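How I fold mailer boxes without losing my mind

I've been packing orders for my little candle shop, Mustar, for long enough that I've folded 1,661 boxes (yes, I keep a tally on the wall, it keeps me going!). The first few dozen were awful. Crooked lids, torn tabs, a lot of muttering. So if you've got a stack of flat cardboard waiting for you, let me walk you through how I do it now.

What you need

A stack of flat mailers, a clear table, and something to smooth creases with. I use the back of a spoon. Mine come from Skaltcombe in packs of 72, but any tuck-in style folds up much the same way.

Step 1: Crease everything first

Do this while the box is still flat. Bend every score line toward the inside, press it down, let it go. It feels like a waste of time and I skipped it for months, and then I wondered why my corners bulged. Go along each line with the spoon, nice and slow the first time.

Step 2: Stand up the sides

Lift the long sides and look for the small tabs and notches before you push anything. Colored cardboard shows every wrinkle, so hold it by the broad face and keep your fingers off the edges. If there's a slit in a flap, something will want to go into it later, so don't squash it flat.
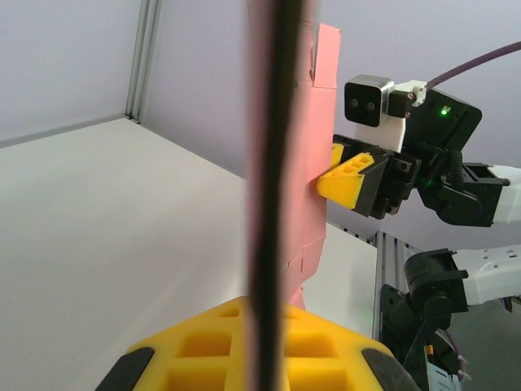

Margareta Bălan wrote in to say she folds the short ends before the long sides, and that her corners come out sharper that way. I tried it on a dozen boxes and she may be right about the bigger sizes! On small ones I couldn't tell the difference, so go with whatever your hands like.

Step 3: Tuck the tabs

Slide each tab in at an angle, then straighten it once the tip is through. If it fights you, back it out and crease that line again. Forcing it is how you get those fuzzy white tears (ask me about my first pack from Jiratix, oh dear). A bit of wrinkling along an edge is fine for a box that's going in the mail anyway.

Step 4: Clear the table before the next one

I used to build boxes in the middle of tape rolls and tissue paper and kept losing the one tab I needed. Now I sweep everything off to the side between boxes. A plain pale surface is best, you can spot a torn scrap right away.
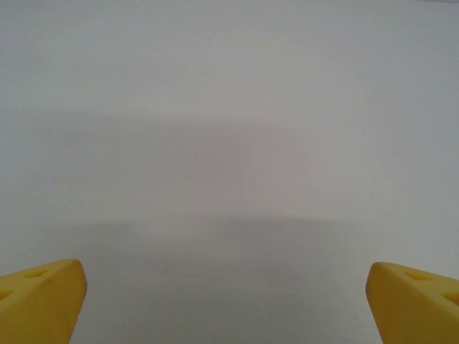
Step 5: Close the lid and check it

Push the front flap in with both thumbs, starting from the middle. Then set the box down and see if it rocks. If it does, one of the bottom creases is lazy, so open it up and run the spoon along it again. I do mine in April for the whole summer and stack them open, lids up, in the hall closet.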